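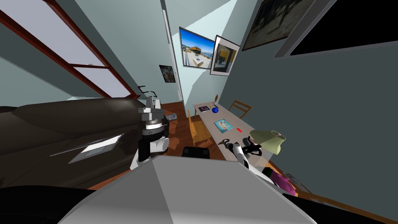
A reader wrote in after the April post to say that my window numbers had to be wrong, that no old wood-framed sash loses that much heat, and that I should have blamed the attic. The reader was half right, so I went back through the logs and did the arithmetic again.

The house is in Ellstead, on the north side of the river, 1348 square feet on one floor over a crawl space. The heat is a gas furnace with no zoning. The living room was always the cold room. From November on, the thermostat in the hall read 68 and the living room sat at 63 or 64 by late evening. I had assumed the glass was the problem because the cold could be felt standing next to it.

The method in the April post was crude. I took the window area, multiplied by a U-factor from a table for single glazing, multiplied by the temperature difference, and called the result the window loss. That covers conduction only. It says nothing about air coming in around the sash, and it assumes the room-side surface sees 68 degree air, which it did not. The first error made my number too low, the second made it too high. I had also counted the frame as glass. Wood insulates a good deal better than a single pane, and on a divided window with thin bars the frame is still a noticeable share of the opening. Correcting for that brought the conduction figure down by a fifth.

Then the attic. I had written that the attic was "fine," based on having looked at it once with a flashlight. It is not fine. The insulation is blown cellulose, eleven inches over the bedrooms and four inches over the living room. Somebody ran cable up there at some point and pushed the fill aside, and it was never pushed back. Four inches of settled cellulose is R-13 or so on a good day. The hatch has no insulation on it at all, just painted board.

I rented a blower door kit from Krasniqi for a weekend. The first test gave 2421 CFM at 50 pascals. With a ceiling of eight feet that works out to 13.5 air changes per hour at test pressure, which is leaky even for a house this age. With the fan running I went around with a smoke pencil. The largest leaks, in order:

The attic hatch.
The plumbing chase behind the bathroom.
The gap where the living room wall meets the crawl space, behind the baseboard.
The meeting rail on the large window.
Two recessed lights in the hall.

The window was fourth. I put rope caulk on the meeting rail and V-strip down the side channels anyway, mostly because I already had the material. The hatch got foam tape, two latches to pull it down on the tape, and four inches of rigid board glued to the back. The chase took a piece of sheet metal and a tube of fire-rated sealant. The baseboard came off, the gap was filled with one-part foam, and the baseboard went back on -- with one new split, which I have puttied. The lights I have left alone until I can replace them with sealed fixtures.

The second test gave 1285 CFM at 50 pascals. That is a drop of 47 percent, and I spent less than 500 dollars including the rental. I did not expect the number to move that far. I repeated the test with the fan in the back door to rule out a bad seal on the front door panel, and the result agreed within the error of the gauge.

Two cautions. A house this tight with an open-draft water heater needs a combustion safety check, and mine is scheduled. Also, the Netis logger in the living room reads high in direct sun. I have thrown out the afternoon readings from before I moved it to the inside wall, so the comparison with last winter is evenings only.

Next is more cellulose over the living room. Ralturmont sells it by the bale and lends the blower if you buy enough of them. I will dam the eaves first and mark the joists with depth rulers -- the last installer did neither.

Posted May 15, 2020

Recent posts
Reading a gas bill by degree days
Crawl space vapor barrier, part 2
Window losses, first attempt
Why the hall thermostat is in the wrong place
Replacing a furnace filter rack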